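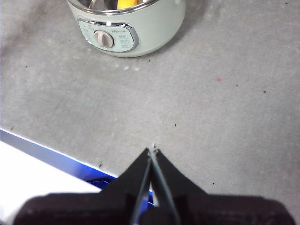 Teaching a robot arm by remote control is a lot like teaching a teenager to parallel park: you know perfectly well how to do it yourself, and then your hands forget everything. I've been driving our arm for two years now and I still have sloppy mornings! So before you record anything, spend a while just moving around. Start back from your target, with the fingers together and hovering a little over the counter, and look at what the wrist camera gives you. With the green cooker I get the knob and the control panel nice and clear, but the top of the pot runs out of view and I only get a bit of the steel rim and something yellow inside. That's fine for knob practice. If your task is taking food out of the pot, raise the wrist until you can see into the bowl.

Next, write the task down in one plain sentence. Ours was "take the yellow piece out and put it on the counter." Dilani Karunaratne and I spent most of a Thursday recording before we found out she was setting it down on the left and I was setting it down on the right (we both thought it was obvious). Write down which side. Tape it to the monitor.

Now the driving. We use the Hernirine hand controllers, but any leader arm or joystick setup works the same way.

Open the gripper before you start your approach. If you open it at the last second, right over the pot, you'll bump the rim sooner or later, and the robot will happily learn the bump too. 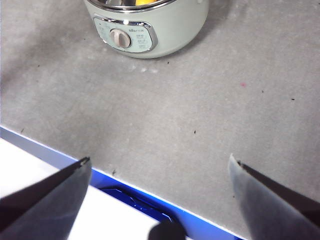

Come in slowly and keep going. Long pauses are the thing I nag new people about most. When you stop to think, the recording is full of an arm doing nothing, and a policy trained on that likes to freeze in the same spots. If you need to think, do it before you press record.

Don't fix every wobble. A small miss followed by a calm correction is great material – keep it. A wild swing you had to yank back from goes in the trash.

Vary your starts. I shift the arm a few inches between takes and turn the wrist a little, and every so often I slide the pot over as well. Ruwan Siriwardena once gave me 182 takes that all began from the exact same pose, and the trained arm was lost the minute we nudged it.

After each take, play it back at double speed and mark it keep or toss right then. You will not remember later. I take a break after 4 good ones in a row, mostly for my shoulders.

How many do you need? For one simple pick I'd get roughly 2000 seconds of kept driving, train on that, and watch where it fails. Then go record more of exactly that part.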